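Re: Descaling interval on the Dukberg kettles

13th December, posted to the Lovent hard water list
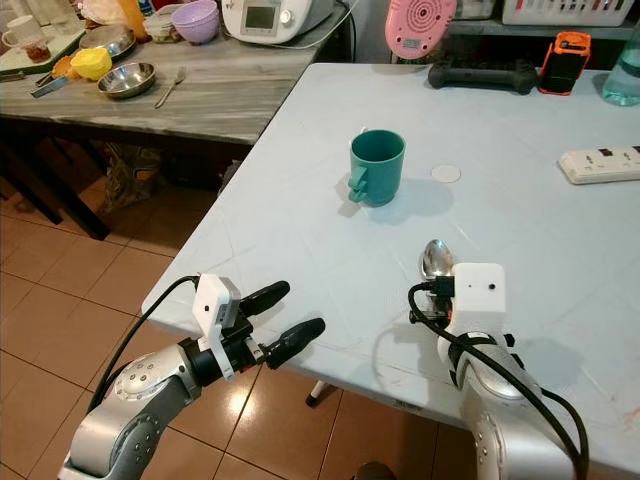 Lau wrote:
> We descale every 4 weeks with citric acid and still get flakes in the tea.
> Strength is 16 g to the litre, left overnight. The element looks clean
> afterwards but the flakes are back within 3 days. Is the acid too weak, or
> is it the filter mesh? The Zesetti leaflet only says "descale regularly".

The strength is adequate. I would look at the soaking time and temperature first. Citric acid works slowly in cold water, and overnight in a cold kettle is less use than half an hour at 80 degrees. Do not boil it. With very hard water, strong citric acid at the boil can leave calcium citrate behind, and that is harder to shift than the original scale.

Flakes that come back so soon are more likely to be old scale working loose than new scale forming. The usual place is the seam where the element plate meets the wall. It can look clean from above and still hold a ring of deposit. Run a fingernail round it with the kettle cold and unplugged.

On the mesh: take it out and soak it separately in a cup of the same solution. If it is left in place the spout side stays above the liquid line and never gets treated. Ours had a solid crust on that side in April after a winter of what I thought was proper descaling.

Procedure I now use:

Fill to the maximum line, heat to 80, switch off, add the acid, leave for 30 minutes. Empty, rinse, wipe the seam with a cloth. Boil one full kettle of plain water and throw it away. Repeat the whole thing once if the seam still feels rough.

I have not tried the Zesetti sachets. The packet does not state the acid content, so I cannot compare them.

Comments

marl_pit: Same result here with the seam. Two treatments on the same afternoon cleared it.

T.: Does this apply to the glass model? The element plate on mine is bonded and there is no seam to feel.

marl_pit: Mine is the steel one, can't say.

oldtap: Emptying the kettle at night made more difference for us than any change of acid.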